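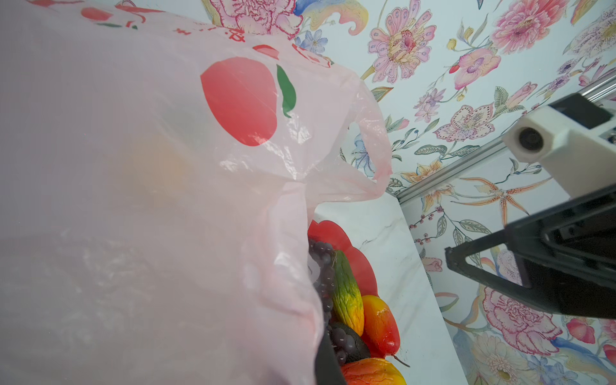

Harkside Robotics Club: The Grocery Task

Bag, plate, gripper. The pink bag with the red fruit on it creases differently every time it's handled, and I have doubts about any program that claims to cope with that. Grapes, a bitter melon or gourd, mango and avocado, all artificial. Real fruit bruises.

We spent most of May on this one. The job sounds simple: get the fruit off the plate and into the bag. Manaia Stubbs wrote the first version of the grasping code and So-ying Ho rewrote nearly all of it – I'm still not convinced the second one is better, but it is easier to read.

By the end of the month we had logged 452 attempts and counted 111 as good. Renato Dagdag wants to count the ones where the fruit landed in the bag and the bag then fell over. I don't. A shopper wouldn't either.

The grapes are the worst of the lot. Anahera Cosgrove thinks a slower approach will fix them. Maybe. We said the same about the mango, and that took four meetings.

Kylie Paewai is entering us in the Lockyer student challenge with this task. The rules allow 2 minutes per run, and I would like to see one clean run inside that before anyone orders shirts.

Log sheets are in the club folder. Please fill in the failures too.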